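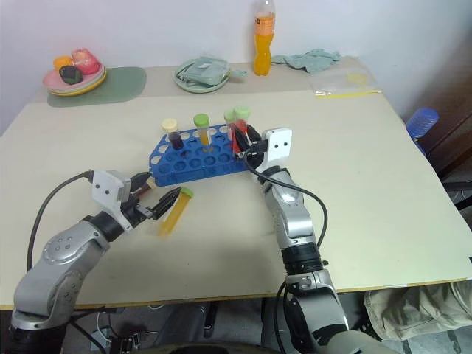
Workplace Compliance | Software Reviews

Review: Brament Sponsor Desk for Employer Visa Files

Last updated: 8/2/25

Employers that sponsor foreign workers carry a heavy recordkeeping burden. Job notices, wage records, copies of filings and proof of posting must be kept in order and produced on request. Brament Sponsor Desk is a subscription service intended to hold these records in one place and to warn the employer before a deadline passes. Our office tested it over one full filing cycle, using records from the Mikdale and Pollock sites.

Setup

Each sponsored position receives its own file. The user enters the job title, work location, offered wage and the start and end dates of the worker's status, and the system then builds a checklist. Existing records may be imported from a spreadsheet. Our import of 36 worker files was completed without loss of data, although job locations had to be entered again by hand for staff who divide their time between the two sites. The import guide does not mention this limit, and it should.

Daily use

The main page lists upcoming dates in order, with the closest at the top. Reminders are sent by email to the person assigned to the file and to one alternate. Alternates cannot be set for a whole department, so a manager who goes on leave must have each file reassigned separately. This was the most common complaint from our human resources staff.

Document storage is well handled. Every upload is stamped with the name of the user and the time, and a replaced document remains available in the file history. When we prepared a practice audit in May, the export tool produced a complete packet for each position, including an index page. Assembling the same material from our shared drive had previously taken most of a working week.

The public access file is kept apart from the private personnel file – a sound choice that reduces the risk of releasing pay details by mistake. Permissions can be set for each folder.

Weak points

The wage comparison screen accepts only annual figures. Hourly positions must be converted before entry, and the system does not keep a note of how the conversion was made. Search is limited to worker names and job titles. The worker portal, through which employees may view their own status dates, displays poorly on small phones.

Cost and support

The plan we tested costs $4,000 per year and covers 4 administrator accounts and 20 open positions at one time. Closed files do not count toward that limit. Support requests were answered by the next business day. Fandham Records, the other product we considered, includes telephone support but offers no separate public access file.

Assessment

Sponsor Desk is recommended for midsize employers with a steady number of sponsored positions. Employers that file only occasionally will find the price hard to justify. The service does not give legal advice, and its checklists should be reviewed by counsel before they are adopted. We have renewed our subscription for one year and have asked the vendor to add department-level alternates.

12 shares | 3 comments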